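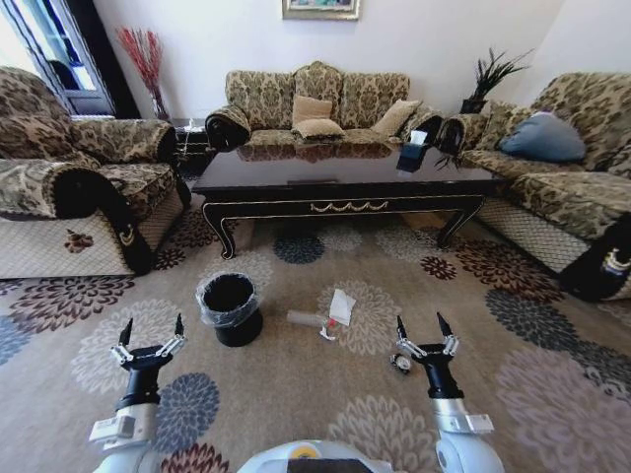
Precious Mangubat doesn't think the word "incident" belongs anywhere near it. The arm stopped late, she told me, and in her book a machine that stops late has failed to stop. She said this twice, the second time more slowly, in case I was planning to use the company's word instead.

The company is Virkine, and the machine is the Sedden, a two-armed household robot that has been tidying up homes in Prelport on a trial basis. Its work is picking things up off the floor. Crumpled paper, a plastic cup on its side on the carpet, whatever else didn't make it into the wastebasket. It is slow at this. I have watched it take on a living room I could have cleared before my coffee cooled, and I am not a tidy person.

Slow is fine. Slow was the selling point, in fact, because a slow robot is supposed to be a safe one. Then, in January, a Sedden closed its right gripper on the sleeve of Hok-lam Fang, who had bent down to get a piece of trash the robot kept missing. He said "stop," as the manual tells you to. The arm went on rising for 2 seconds by Virkine's own log, and Fang went with it as far as his sweater would stretch. He had a bruise on his wrist and a ruined cuff. He has asked people to stop calling him lucky.

Virkine's account came out on January 8, 2024, and it is a strange thing to read. It runs to a page and a half, most of it about how well the trial has gone. The trial logged 1,563 pickups, it says, and a single "unplanned contact." That sounds good until you ask what got counted. A pickup is any time the gripper closes on something. Contact is only contact if a person reports it.

So I asked for the other numbers. It took three emails. In the same period the Sedden had 188 late stops, meaning the command was heard and the arm kept moving longer than it should have. Nearly all of them happened with no one in reach, so they went into a maintenance file and stayed there. Hsin-yi Shek, an engineer at Virkine, was frank about it on the phone. The software finished whatever short motion it had already started before it checked for a stop command. "It was a choice about smoothness," she said. "Jerky arms drop things."

I believe her. I also think a dropped cup is a pretty small price.

The fix, she says, is in. The stop command now goes straight to the motors, and the arms freeze where they are. I asked what happens if they freeze with somebody's sleeve in the gripper. There was a pause -- a fairly long one -- and she said the fingers would hold until someone used the release, a button on the robot's back. Fang, bent over on the carpet with one arm caught, could not have reached the back of anything.

Pak-hei Chow runs a repair shop in Prelport and spent years on packing-line machinery before that. He read the account at his counter while I waited. On a factory floor, he said, there would be a barrier, a red button within arm's length, and a person whose job was to be annoying about both. In a house you get a carpet and a coffee table. People step in and help, because the thing is struggling with a bottle cap and it's painful to watch. He would have done what Fang did.

Virkine's answer to that is a new line in the manual asking residents to stay clear "during active tidying." Yung-ching Yen, who heads the trial, told me most households follow it without trouble. I asked how he knew. He said no one had complained.

The Seddens are due back in homes before the end of the month. Fang's household has been offered a place in the second round, along with a new sweater. He took the sweater.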